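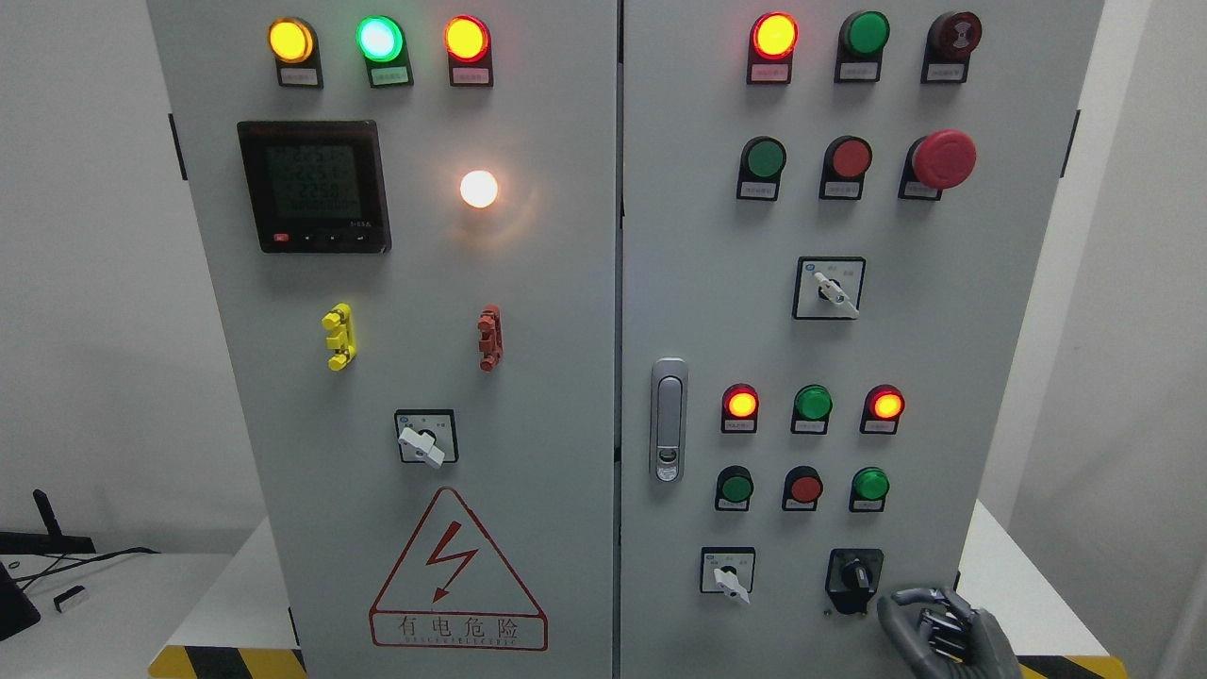 Frequently Asked Questions about the World of Lirnel

These are the questions I receive most often from readers and players of the setting. I will add more when I have time. If your question is missing, please write it under the map page, not in the guestbook.

Is Lirnel the name of the world or the name of the city?

It is the name of the river, first of all. The people who live on both banks took the name for their country later. The city is Rumolness, and it stands where the river meets the salt marsh. In the old version of the site I sometimes wrote "the city of Lirnel". This was my mistake and I am still correcting it.

Who are the Padell?

The Padell are the ferry folk. They are born with grey hair and they cannot sleep on dry land, so each family keeps a boat, even a very poor one. They carry passengers, letters and sometimes the dead. A Padell will not ask your name before the crossing is finished. To ask earlier is very rude among them.

Can I play a Padell character?

Yes. You must choose a boat and a debt at the start. Please read the page on debts first, as many new players choose one which is too heavy and then they cannot leave the harbor for the whole first chapter.

How old is Rumolness?

The city counts its years from the Drowning of the Lower Gate, and the present year is 637. There were houses on the hill before this, but their people left no writing.

How many people live there?

Nearly 2000 in winter. In summer the salt workers come and it is difficult to say, because they sleep in the marsh and they pay no gate tax.

Is there magic?

There is a little. Marsh lights can be bound to a person for one night, and the price is one memory. The person cannot choose which memory. There are no wizards and no schools of magic, and I do not plan to add them.

Do the marsh lights speak?

Only 2 of them have spoken in any of the stories. I prefer to keep it rare.

May I write my own stories in this setting?

Yes, if they are free to read and you put a link to this site. Please do not kill the Ferry Mother. I have still plans for her.

When will the next chapter be ready?

I hope in January. The draft is long and the part in the salt mines needs to be written again.

Related pages
Map of the River and the Marsh
Debts and How to Pay Them
The Drowning of the Lower Gate
Padell Boats and Their Names
Songs of the Salt Workers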